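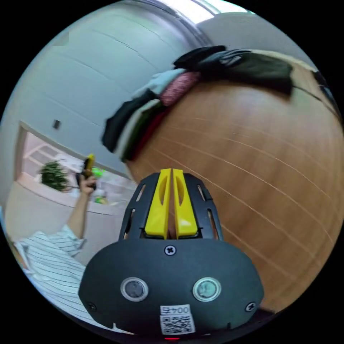

Akua Bawa got into robot training data through a friend's group chat, and when I met up with her in May she was still a little amused by it. "I thought I'd be sitting at a computer," she told me. Instead she goes into people's homes for Vonbridge, picks up a gripper and does chores with it, and the recordings go off to teach a learning system how hands (well, fingers) ought to move. I asked what she likes working with best and she said clothes, no contest! A folded pile, dark green next to pink and red next to pale blue, with those two bright yellow fingers coming at it, is her idea of a good afternoon. "Cloth does something different every time you touch it. A mug is a mug."

Each task gets 50 tries, and a try runs about 40 seconds if she doesn't fumble it. I figured the fumbles got thrown out, but no. "We keep plenty of them. If I miss a sleeve and go back for it, that's a thing the robot needs to see too."

The hard part, she says, is going slow. Her first week she moved the way she'd move at home, quick and sloppy, and Neusa Brandão, who checks the recordings, sent back 22 of them in one go. Akua laughed telling me this - I don't think she was laughing then. "Neusa wrote, 'You are folding like you're late for a bus.' And I was, kind of."

I got Neusa on the phone later and she remembered it well. What she wants now is more homes and more kinds of rooms. "If every shirt we have was picked up off the same table, the model learns the table," she said. They've done a lot of apartments in Perkberg and she'd love some older houses next.

Before I left I asked Akua if she folds her own laundry any differently these days. "I pinch everything," she said. "Two fingers. My sister thinks I've hurt my hand."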